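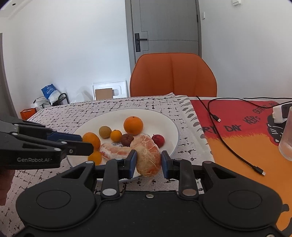
Morneck Staff Club, Home and Kitchen Reviews

Grallard patterned tablecloth, white with black

The club bought this cloth in the spring for the table we use for fruit and coffee. It replaced a plain white one that showed everything. We've used it long enough now to say what is good and what isn't.

The pattern is black on white, a scribbled sort of grid with square shapes in it, and a border of small leaves. It is busier than it looked in the catalog. Thảo Châu thought it was too much for a small room and still does. I stopped noticing it after a week, except when looking for something small and dark on the table. A black pen cap or a charging cable takes a moment to find.

A white plate looks good on it, and so does anything bright. Oranges and peeled pomelo stand out well. We also keep a red and orange table mat with big black letters and a cat on it, and I expected the two to clash. They don't much, since both have black print. A striped mat we tried from Drukis was a mess and went back in the drawer.

Fruit is a fair test for a tablecloth. Pomelo gets everywhere when you peel it by hand, and the bits of white pith are hard to see on this cloth until you sweep your hand over it. That is good during lunch and bad afterward. Shake it out outdoors before you fold it. Orange juice has come out in a normal warm wash so far. One coffee spill left a faint tan ring on the border, and two more washes have not moved it.

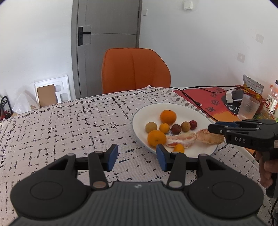 Review by Maricel Catacutan
Posted 2020-06-17

Fit: ours is the medium, sold as seating 4. It covers the top and hangs down a hand's width at each end. The large would have been better. The border sits near the edge, so with a short drop you see part of it on the tabletop – fine if you like it, worth knowing if you want it hanging down.

It slides a little on a smooth table when you push a full plate across. Nizar Bitar put a thin pad under it and that fixed the problem. The pad was not included.

Ironing: needed. It comes out of the dryer with hard creases along the folds. Hanging it up damp helps, but not enough to skip the iron if you have company coming. The hem stitching is straight and nothing has come loose. The black has faded slightly next to the middle fold, where the sun hits it when it's left on the shelf.

Compared with the Dhillon cloth we had before, this one is a better buy for everyday use. The Dhillon was softer and lay flatter, and it looked more formal, but we were changing it every other day.

Good: hides crumbs, goes with plain white dishes, washes well apart from coffee.
Not so good: creases, slides, small drop on the medium.

Four out of five. Zorica Vlachou has the same cloth in the large size and will add her notes in July.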